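Archives > Lultcombe Learning Materials List > Room and Equipment > Message

7 min read

Subject: Re: Colored cubes and table layout for the July sessions
From: Imani Ostrowski
To: Lultcombe Learning Materials List
Date: 15 May 2022

Dear colleagues,

Thank you to all who responded to the first circular on the small-cube materials. Henrik Kleinschmidt's message raised several points that apply to every site, and I am replying to the full list so that the answers are available to the Doucette and Pralville rooms as well. His message is quoted below with his permission. My replies follow under separate headings.

> From: Henrik Kleinschmidt
> To: Lultcombe Learning Materials List
> Subject: Colored cubes and table layout for the July sessions
>
> Dear Imani,
>
> I have read the draft room guide and have four matters to put to the list before it is adopted.
>
> First, the guide refers throughout to "the cube set" but does not state which colors belong on the table at one time. At Pralville we have been putting out everything in the tub. The younger groups spend a good part of the session sorting, and the activity on the card is left unfinished.
>
> Second, the guide is silent on threaded pieces. Several of our cubes have string attached for the pulling and lacing activities. These are stored with the plain cubes and the strings tangle. I would ask whether they should be stored separately, or whether the strings should be removed after each session.
>
> Third, our room does not have a single table of the length shown in the draft plan. We have two shorter ones. I would like to know whether two tables placed end to end are acceptable, and whether the join causes difficulty in use.
>
> Fourth, the guide asks that the session leader's laptop be "kept nearby." Our leaders interpret this in different ways. One keeps it on the activity table itself, where it takes up space needed for the cubes.
>
> I should be grateful for a ruling on these before the July timetable is issued.
>
> With regards,
> Henrik Kleinschmidt
> Pralville

1. Number and choice of cubes

The draft was unclear on this point and will be corrected. The full tub is a storage quantity and should not be emptied onto the table. Each activity card will in future carry a line at the top listing the cubes required, by color. The leader takes those cubes from the tub before the session begins and returns the tub to the shelf.

For the introductory cards, a small selection is sufficient. Green, blue and purple are the preferred colors, as they are present in every tub issued to date. Where a card calls for two cubes of the same color, one of them will normally be the threaded piece, and the card will say so. Sites that received the later delivery from Alodent may find additional colors in the tub. These may be used in free sessions but should not be substituted on the cards.

Tegwen Morgan has asked separately whether replacement cubes may be bought locally. They may, provided that the size matches. Please take a cube from your own tub to the shop and compare the two directly. A difference that looks slight in the hand is very noticeable once the cubes are stacked.

2. Threaded pieces

The strings should not be removed after each session. Repeated untying frays the ends, and we have had to replace a number of strings at Doucette for this reason. Threaded cubes should be stored in a separate pouch, with the string wound loosely around the cube and the free end tucked under the last turn.

When a threaded cube is put out, the string is to be laid along the tabletop and pulled straight. It should not be left in a heap beside the cube. Please place the threaded piece to one side of the working area, with the plain cubes kept clear of the string. Edem Opoku has tried several positions at Doucette and recommends the left side of the table for the introductory cards, as this matches the drawings on the cards themselves.

Thin string is adequate for all current activities. Heavier cord was supplied with the earliest tubs and may be used until it wears out, although it tends to spring back when laid flat. A 10-yard spool of replacement string will be sent to any site that requests one.

3. Tables and surface

Two tables placed end to end are acceptable. The following conditions apply.

a) The tops should be of the same height. Please check this by passing a cube across the join with one finger. If it catches, adjust the feet of the lower table.

b) The activity should be laid out on one top only. The seam should fall behind the working area, so that no cube has to stand on it or be drawn across it.

c) The farther table may stand against the wall and may be used for items that the leader needs during the session. These should be set out in a row along the back and should not be stacked.

d) Pale tops are preferred. All of the cube colors show well on cream or off-white, and the thin string can be seen without difficulty. Sites with dark tables may use a plain cloth or sheet of paper, taped down at the corners. Patterned coverings are not suitable.

Doucette has worked with this arrangement for some time, with the cubes grouped on the nearer top and the other articles kept to the back. 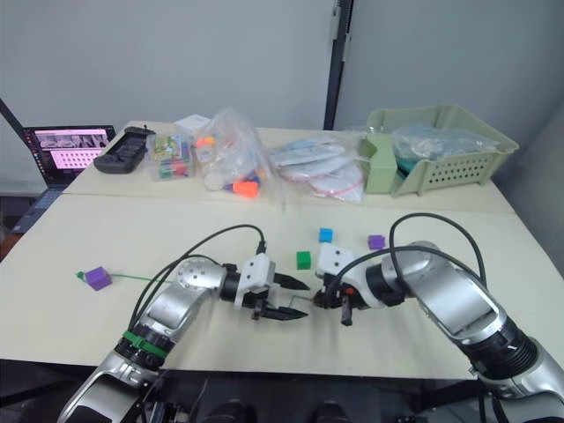

4. Laptop and other articles

The wording "kept nearby" will be replaced. The revised guide will state that the laptop is to stand beside the back table, on a surface of its own, where the leader can read the screen without leaning over the activity. A small stand or side table is suitable. Where there is no space for one, the laptop may be placed at the far end of the back table. It is not to be placed on the activity table under any circumstances.

Handheld items, chargers and similar small articles may lie on the back table. Bags, coats and drinks are to be left outside the room or on the hooks provided.

5. Putting away

Serpil Sarıgül has pointed out that the draft gives a full page to setting out and a single sentence to putting away. I accept the criticism. The revised text will read as follows:

"At the end of the session the leader returns the plain cubes to the tub and the threaded cubes to their pouch, checks both against the line on the card, and wipes the tabletop. Any missing cube is to be looked for before the next group enters. The laptop is closed and removed last."

6. Orders and next steps

The combined order for July presently stands at 305 cubes for all sites. I have set aside a further 150 as a reserve - these will be held at Lultcombe and released on request. Sites wishing to change their share of the order should write to me directly and should not reply to the list.

Comments on the revised wording are welcome from any member. Pralville and Doucette are asked to confirm that section 3 can be met in their rooms as they now stand. If either site finds that it cannot, please send me the height and length of each table and I will look for a suitable pair from the Lultcombe store.

Yours sincerely,

Imani Ostrowski
Learning Materials, Lultcombe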